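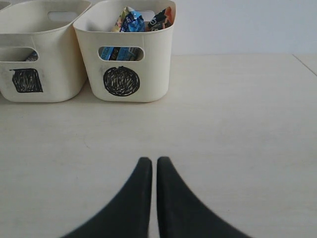 From: Bukola Bassey
To: small-automation list
Date: Wednesday, March 5, 2025
Subject: Re: Pluvumau sorting kit - anyone got one running?

Esperanza Echevarría wrote:

> We pack snack boxes for offices, around 200 a day, and I'm
> looking at the Pluvumau kit from Tomaszewski. One arm, wrist
> camera, software, and a year of support for a bit over 4,000.
> The sales page is all smiles and no detail. Does it cope with
> shiny wrappers? Can regular staff teach it a new item, or do I
> need to hire somebody? And is the add-on support plan worth
> another 800? Any real-life stories welcome, good or bad.

Hi Esperanza, and hi all,

Yes! We've had one at our Adthorpe place since February, so I'm well past the honeymoon but still pretty fond of it. I'll try to take your questions in order, though I can tell already I'm going to wander.

Setup

It took me an afternoon and then most of the next morning, and the morning was my own fault (I mounted the arm on a table that wobbled, and then blamed the software for it). Get a solid table. A light, plain one against a plain wall is best if you have the choice - the camera seems a lot happier when there's nothing busy behind the bins.

You don't need fancy bins either. Ours are regular cream plastic ones with handle holes, and we drew a shape on the front of each with a black marker: triangle, square, circle. The kit lets you name a bin by its mark, so you tell it "chips in the triangle" and that's the whole rule. Getsemaní Becerra on my crew drew ours freehand and it reads them just fine. Snack packets go in the circle, little boxes go in the square.

Shiny wrappers

Better than I expected. Foil packets were my big worry too, and it finds them okay as long as the light is soft and even. Put a bare bulb right over the table and it starts guessing. The bigger headache is a full bin. Once the packets are heaped up over the rim, it will still try to set one more on top, and you can guess how that goes. You can put a limit on each bin, but it's buried in the second settings page and the manual barely mentions it. Ours is set to 11 for the bigger packets.

Cans and tubes

You didn't ask, but you will. Tall chip cans are the thing I've spent the most time on. The two fingers hold one well enough, but the can has to be tipped at an angle to get down into the bin, and out of the box the kit wants to bring everything in flat. Turn on "tilt on place" and give it some extra height over the rim. And if you have cans lying on their sides on the table, lay them crosswise in front of the bins and leave a little room between them. Pointing straight at the arm, they gave us a lot of missed grabs.

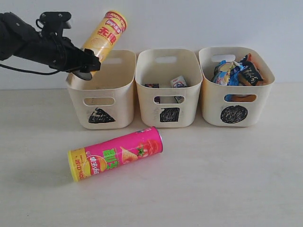

Teaching it new items

Regular staff can do it, no question. You guide the arm through the move by hand a few times, give the thing a name, and let it practice while you keep an eye on it. Getsemaní had never touched a robot before and had a new item going before lunch. What I would not do is teach it five things in one day like I did. It got two of them mixed up and I had to wipe both and start over, grumbling the whole time.

The support plan

Hmm. I paid the 800 and I'm on the fence. Subbarao Pisharody on their help desk is great and stayed on the phone with me till the tilt thing was sorted. But that was all covered by the first year anyway, so I'd hold off and buy it later if they'll let you. Ask them to put that in writing!

I did look at the Pusis kit before we bought. Nicer screen, but every new item had to go through their office, and we change our snack list way too often for that.

Speed is the one real letdown. A person beats it easily. We let it run while we're taping boxes, and for that it's plenty. If you need it to keep up with a packing line I'd think hard before spending the money.

Happy to send you my settings if you go for it. Evaristo Palacios asked me for them last month and I still owe him a copy - sorry, Evaristo, it's coming this week.

Bukola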